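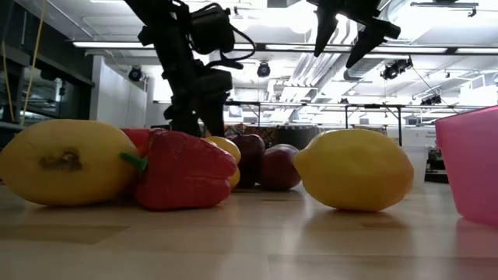 Singer wanted (and maybe a fiddle player too) for Bovirard's second record

Hi! I'm Nga Trịnh, I play guitar and write most of the songs in a folk-rock band called Bovirard, and we're looking for a lead singer. If you already know us from our nights at the Lostum, hello again, and yes, the rumor is true, Sumaiya has moved across the country for grad school. She's still a dear friend and she's still going to sing on a track or two from her new apartment, but we need somebody who can be in the room with us every week.

So who's left? There's me on acoustic and electric guitar. Khải Thân plays bass and sings the low harmonies, and he also does all our booking, so be nice to him. Quang Cù is on drums and anything else you can hit or shake. We've been playing together for 5 years, first as a wedding band (a lot of slow dances, a lot of cake) and then doing our own songs once we'd written enough of them to fill a set.

We put out our first album, Bamthorpe, on our own and pressed 400 copies on vinyl. There are a few boxes left in my hallway and if you come to audition you're getting one whether you want it or not. It's a pretty quiet record, mostly acoustic, with lots of harmony and a couple of songs that drag on longer than they should have (my fault, I love an outro). The new stuff is louder. I got an old tube amp off Khải's uncle and it has sort of changed how I write. Think organ, fuzzy guitar, big choruses, and then one or two tunes where everything drops out and it's only voice and brushes.

What I'm hoping to find in a singer:

You're comfortable somewhere in the alto or tenor range. Sumaiya is an alto and the older songs sit there, but we can change keys, so please don't let that scare you off if you're higher or lower. Any gender, any age over 18 (a lot of the places we play are bars).

You can hold a melody while three other people are singing something else at you. Harmony is a huge part of what we do and I'd pick a good listener over somebody with a giant voice.

You like working on songs. I bring in words and chords, but the last word on a melody goes to whoever has to sing it. If you write your own material, even better - I'd love to have a few songs on this record that didn't come from my kitchen table.

You can make rehearsal most weeks. We start at 7 pm and we're usually done by 10, and then there's a certain amount of standing by the cars talking.

You don't need to read music. Quang does, the rest of us fake it. You don't need your own PA or mic either, though if you have a favorite mic bring it along. Stage experience is nice but I'd happily hear from people who have only ever sung in a choir or at open mics. My first gig ever was with this band and I spent the whole thing looking at my shoes.

About the fiddle: this one's more of a maybe. There are 3 new songs that I keep hearing strings on, and if a fiddle or viola player wants to come in for those, and possibly join us for shows, I'd be thrilled. A singer who also plays fiddle would make me cry a little.

Now the money, and I'm sorry I had to scroll so far down for it in every ad I've ever answered. Gig pay gets split evenly after gas, same share for everybody from your first show. Rehearsals aren't paid. Recording sessions aren't paid either, but studio costs come out of the band fund and you won't be asked to chip in. If you write or co-write a song, your name goes on it and so does your share of whatever it earns. Sang Triệu, who recorded Bamthorpe, is producing again, and he's very patient with nervous singers. We're planning to start tracking in November, and we'd like to play a couple of small shows before then so that the songs have been sung in front of actual people.

To try out, send me two recordings. One can be anything you love to sing, any style, a phone recording is totally fine. For the other one, please sing the first verse and chorus of "Li," which opens our album, in whatever key feels good. No need to copy Sumaiya's version, and if you want to slow it way down or do it with no instruments, go for it! Add a few lines on who you are, what you've been listening to lately, and which evenings you're free.

If it sounds like a fit, I'll invite you over to play with the whole band. We'll run "Li" and one of the new songs, which I'll send you ahead of time with the words, and then we'll just mess around with something we all know. Plan on 2 hours. There will be snacks. I'll write back to everybody, including the people we don't end up inviting, though it may take me a little while as I have a day job and a toddler.

You can reach me through the contact form on the band page. Put "singer" or "fiddle" in the subject line so it doesn't get lost in Khải's booking mail. Questions are welcome too, even if you're only half thinking about it.

Talk soon, I hope!
Nga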